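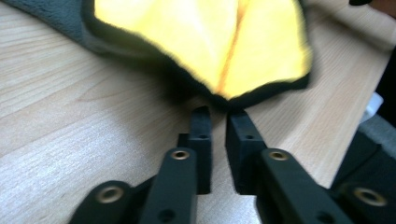

Questions people ask me about the Nepia grazing buyout

I've been writing about the Nepia allotments for long enough that the same questions keep landing in my inbox, so I'm putting the answers in one place. I'm Zuzanna Zieliński, I walk these hills most weeks from spring until the snow shuts the road, and I'm no lawyer. If you hold a permit yourself, please talk to one who knows range law. Last updated 13 November 2022.

What is the Nepia buyout, in plain words?

A small land trust called Vastutetti is paying ranchers who want out of their public land grazing permits. The rancher gives the permit up, the trust pays for it, and the agency that manages the land agrees to close the allotment to livestock. The land stays public the whole time. I get a lot of mail from people who think the trust is buying the hills, and it isn't! It couldn't if it wanted to.

How many allotments are we talking about?

There are 11 in the whole Nepia unit. Four have been closed so far, six are still grazed, and one (Rullus Creek, my favorite and everybody's headache) is somewhere in the middle of the paperwork.

Is anybody being forced to sell?

No. Every deal so far started with a phone call from the permit holder. I know two of the families well enough to have sat in their kitchens while they thought it over, and it wasn't a quick decision for either of them. One had kids who'd moved to the city and weren't coming back. The other was just tired of hauling water in August.

And if a rancher says no, that's the end of it. Their cows go out the next season same as before.

What's going on with Rullus Creek?

Oh boy. The permit holder signed, the trust paid the deposit, and then it came out that the boundary on the old map doesn't match the fence. The fence wanders off up the ridge for a good long stretch, and the neighbor's cattle have been using that strip for as long as anyone can remember. So now there has to be a survey, and the neighbor has to agree to it, and the survey crew can't get up there until the road dries out. I'm told to expect a draft decision in December. I've been told things like that before – I'll post it when I have it in my hand.

Can I still hunt, fish and camp there?

Yes, the same rules as always. Closing an allotment to livestock doesn't change the hunting seasons or the road closures, and the camping limit is what it was. Do check the board at the Eltumine trailhead before you drive in, though, as the upper gate gets locked early if the mud is bad.

Who takes the fences down?

Mostly we do, meaning whoever turns up on a work day with gloves. The trust pays for the dumpster and the agency sends someone to mark which fences stay. Boundary fences next to a grazed allotment have to stay up, so please don't go cutting wire on your own because you read on my page that an area was closed. Somebody did that two summers ago and it made a real mess of things with a neighbor who'd been pretty friendly until then.

Interior fences are the ones we're after. Pronghorn would much sooner go under a wire than over it, and the bottom strand on the old Nepia fences is low and barbed. I've pulled hair off it by the handful.

What should I bring to a work day?

Leather gloves (the thick kind), fencing pliers if you own some, lunch, and more water than you think you need. Long sleeves too. It's windy on the ridge even when the parking area feels like summer, so throw something warm in the car. Dogs are best left at home – there's loose wire everywhere and the vet is 70 miles off.

Won't the grass just build up and burn?

I hear this one more than any other, and it's a fair question. Grazing does take fuel off the ground, and anyone who tells you it has no effect on fire hasn't looked very hard. What worries me more up there is cheatgrass, which cures early and carries fire fast, and it does very well on ground that's been trampled bare. So my own view is that the creek bottoms and the higher benches are better off rested. On the low, weedy ground by the highway I'm a lot less sure, and I've said so to the trust.

Have you seen any change on the closed allotments?

Along the water, yes. There are young willows on the lower creek where I used to see stubs, and the banks aren't so chopped up. Away from the creek it's slow going. Sagebrush country doesn't hurry, and I wouldn't want anyone driving out from town expecting a meadow. You'll see sagebrush, with a bit more grass between the plants if you know where to look.

Could the allotments be opened to cattle again someday?

This depends on how the closure was written. An agency plan can be changed by a later plan, so a closure that rests only on the plan is softer than people like to think. A permanent retirement written into law is much sturdier. At Nepia we have the first kind, and there's a push to get the second. If you care about it either way, write to your representative and name the allotments.

Are you against ranching?

Nope. My grandfather ran sheep, and I eat beef. I think some of these places are too steep and dry to be worth the trouble to anybody, cows included, and I like a deal that lets a family leave with some money in the bank.

Can I come walk it with you?

Please do! I go up from Eltumine on most decent mornings, at an easy pace with a lot of stopping to look at birds. Drop me a line through the contact page, tell me how far you're happy to walk, and I'll write back with a date and where to park.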